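Visit report: the Ulen open day, cell by cell
22 Jan 2024

I went to Hotirton for the afternoon with low expectations and one question, the one I ask at every open day. Who looks after the thing once the guests have gone home? Ulen had put the small-item picking cell near the door, and I spent most of my visit there. 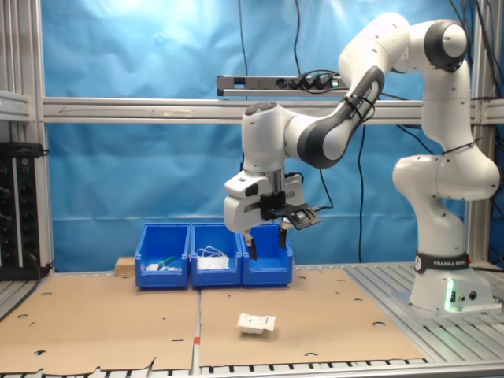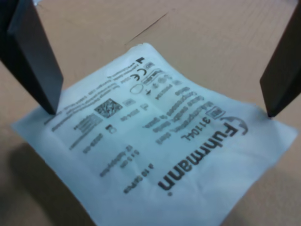

Maintenance got one line in the printed handout: "low upkeep, 3 minutes a shift". I don't believe it. Those minutes cover a wipe of the fingertips and a glance at the cables. They don't cover the table top, and the table top is cardboard, cut through with holes and slots and torn along one front edge. Cardboard wears, it shifts, and every fresh sheet has to lie at the height the arm was taught. I asked how often it gets changed. "When it looks bad," said the man on duty, and I wrote that down.

The cabling bothered me more. The lead to the gripper bracket runs up to the forearm in the open, and there are loose cables hanging behind the table as well. The last cell I had to keep going, at Szabo, lost a morning to a lead like that. Ulen's answer was that theirs is checked every 30 days. There was no check sheet on the stand, so I asked to see one and was told it was kept in Drotum, the planning software, which was not running that day.

To be fair, the routine for the fingers sounded sensible. Black tips, swapped as a pair, never one alone, and the gripper is homed again afterwards. They claim 90 picks out of 100 on soft packs after a swap. Flat cloth is harder, and I got no figure for it at all.

I would go back in March if they let visitors watch a tip change from start to finish. Parking is behind the main hall and the coffee ran out early.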